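Home | Reviews | Desks | Chairs | Storage | About

Torvik Clarelholm chair review: a lot of promises for a dining chair
Hicham Cherkaoui
July 27, 2024

I don't trust any chair that comes with a booklet. The Torvik Clarelholm comes with two, one for putting it together and one telling you how to sit on it, and the second is longer. According to Torvik it is a dining chair that "works as hard as an office chair". I bought one in January with my own money, £379 of it, and have used it at the kitchen table for meals and for most of my working day.

Assembly first. The box says 15 minutes. I took 43, and I have put together a fair number of chairs for this site. The delay was all in the back legs, where the bolts go in at an angle and the supplied key is too short to turn fully. I gave up on it and used my own. The instructions show the washers going on after the bolts, so read ahead before you tighten anything.

Once it's up, it stands level and it doesn't creak. I expected a creak by the second month and was wrong about that. The joints have stayed tight with one go-over in spring, and the feet haven't marked the floor.

The seat is where I part company with the adverts. Torvik calls the padding "responsive", a word I have now read on so many boxes that it means nothing to me. In use it is firm for the first hour and then simply hard. I'm fairly heavy, and a lighter person might get on better with it. My sister, who is much smaller than I am, said it was fine for dinner and asked for a cushion when we got the cards out. 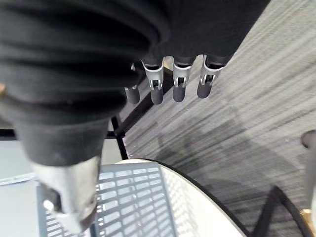 The backrest is better. It gives a little when you lean, and the curve sits where my lower back wants it. Then again, it doesn't adjust at all, so if your back is a different length from mine you are stuck with what you get. An office chair at this price would at least let you move something. Torvik's answer is that you should move yourself, and there are four pages on this in the second booklet – I read them so you needn't.

Cleaning is easy enough. Crumbs do find the gap between seat and back, and you'll need a thin brush or a butter knife to get them out. Coffee wiped off without leaving a mark, though I got to it quickly and wouldn't swear to the same result the next morning.

I also had the Mokitz side chair here for a few weeks, and the older Fudirard one that I've owned for years. The Mokitz is softer and wobbles. The Fudirard is ugly, costs far less and is the one guests choose. For a long afternoon of typing I'd still take the Torvik over either, but by less than the price suggests.

Returns are the other thing to check. You get 14 days, the chair has to go back in its original box, and you pay the carriage. That isn't long enough to find out whether a firm seat suits you, and the box is hard to open without tearing it. Use a knife along the tape and keep the foam corners.

Would I buy a set? No. I'd buy one for the end of the table where the laptop lives, if it were in a sale, and put something cheaper around the rest. Anyone tempted by the "office chair" line should go and sit on one in a shop for half an hour first, with a book, and ignore the staff.

Contact | Privacy | Copyright 2024 Hicham Cherkaoui | Back to top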